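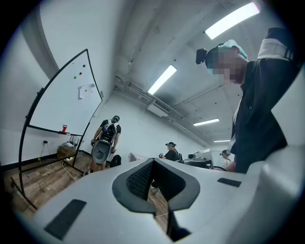

Progress report, second period
Evesura project: learning manipulation from hand-held gripper recordings
Prepared by Jamila Patwary, January 14, 2021

The main claim in our application was that policies trained on hand-held gripper recordings would do as well as policies trained on teleoperated ones, at a fraction of the labour. I can now report on the second half of that sentence with some confidence. The first half I would still treat as unproven.

Collection is on schedule. We have logged 800 recordings against the target in the June plan, and 357 of them pass the tracking check Brorkberg wrote for us. That pass rate is poor. The usual fault is lost position when the operator turns quickly or works close to a plain white wall, and I don't believe more operator training will fix it. The check itself may also be too strict – we haven't compared it with a human reviewer's judgement.

The result people have been quoting is the cup placement task, where the policy succeeded in 19 of 25 trials. I'd ask that it not be repeated outside the program yet. All the trials were run in the room where the data was collected, under the same ceiling lights, and the person resetting the cup knew which policy was running. The teleoperated baseline used 152 recordings made by one operator, so the two sets differ in size and in who made them, as well as in method.

Falcão has offered a second site with different flooring and lighting. I would like to spend the remaining travel money there, with resets drawn from a printed list and the operator blind to the policy. If the success rate drops by half, we should say so in the final report.

Floveo's automatic labelling is paused. It saved about two days of annotation, then put gripper closures in the wrong place often enough that we redid the lot by hand. We are not asking for the licence to be renewed.

Spending is under budget, mostly from unfilled hours. No change to the end date is requested at this stage.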